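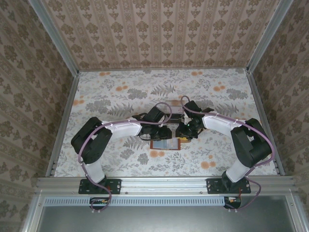
Figure 3. The two-arm Loro kit at work in its enclosure, with both grippers at a clear plastic object.

Home Contents Previous Next References

4.2 The kit under review

The Loro kit is sold by Hombridge as a bench-top set of two arms, a mounting rail and an aluminium-framed enclosure. We bought one at list price and had no help from the seller beyond the printed guide. Qiuyue Kang and Sihan Yu put it together in 11 hours, most of which went on wiring.

Both arms are bolted to the front rail and reach inward, so that the grippers meet near the middle of the floor (Figure 3). The cables run along the outside of the links and hang in loops below the rail. This makes them easy to swap – we replaced one in June without taking the arm off its base plate – but the white ties need checking after long sessions.

The floor and walls can be covered with any printed sheet. We used patterned coverings throughout, as plain ones made the task too easy for the Numgate vision software. Clear plastic was the hardest material in our set, and small flat items such as cards were left on the floor as clutter.

We ran 396 trials in blocks of nearly 60, and stopped for a fresh calibration after every 200. The seller's guide asks for calibration once a month, and we found this too seldom. Joint drift was worst at the elbow, as Lei had reported for the earlier version of the kit. Results for each material are given in Section 4.3.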